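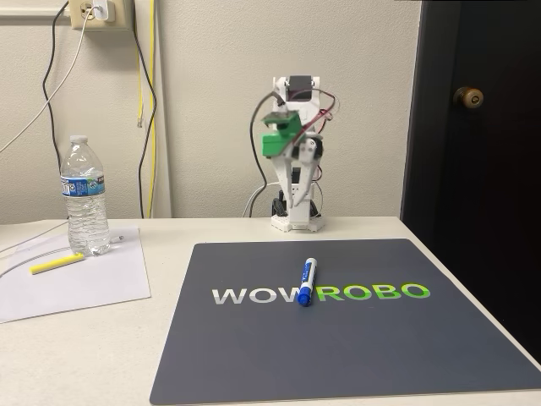

Diners at the four restaurants were asked to rate the room before they were asked anything about the food. We kept to that order because, in the pilot, a good meal pulled every other score up with it. The rating sheet covered noise, light, spacing and finish, and the last of these caused the most trouble. Respondents used "plain" as both praise and complaint. Two of the dining rooms had the pairing seen in Figure 3, a light beige tabletop against an off-white painted wall, and the same combination was called "calm" on one sheet and "like a dentist's" on the next. We therefore coded colour words separately from judgements of comfort, and the two are not added together in any of the results below.

Noise was less ambiguous. Clendalau, which has an open kitchen along one side of the room, was rated the loudest of the four, and Gedside, with its kitchen behind a swing door, the quietest. Ouellet and Evitar fell between them. What we had not anticipated was how weakly the noise rating predicted whether a person meant to come back. At Clendalau, diners who marked the room as loud or very loud were as likely to say they would return as those who did not. At Gedside the few who found it loud were mostly seated next to the swing door, and they were the least likely of any group to say yes. One of them wrote that she could hear every plate being scraped but could not see anyone cooking.

Preda and Ham, who conducted the table interviews, noted that people at Clendalau tended to explain the noise in terms of its source. They mentioned the pans, the calling of orders and the oven door. In the other three restaurants the noise was put down to "the place" or to other customers. We read this as some support for the view that visible work is tolerated at a level that anonymous sound is not, although the sample does not allow us to separate the effect from that of price. Clendalau was also the cheapest of the four.

Seating position was recorded for all 55 tables. Those within 5 metres of a kitchen opening were treated as near and the rest as far. The cut-off was set after walking the floor plans with the managers and has no basis in earlier studies. Moving it by a metre in either direction changed the grouping at Evitar only, where one row of two-seat tables runs parallel to the pass. Near tables stayed longer at Clendalau by a median of 20 minutes. No difference in length of stay was found at Ouellet or Evitar, and at Gedside the direction was reversed.

Some of the longer stay at Clendalau will be due to the counter stools, which are not given a booking limit. Toma and Anghel went back through the August reservation book to check this and found that the stools were left out of the limit on evenings only. Removing all evening stool parties shortened the difference but did not remove it. We have kept them in the main analysis and give both versions in the appendix.

Spending per head is not reported for Ouellet, where the till did not separate takeaway orders from table orders until the final fortnight of data collection.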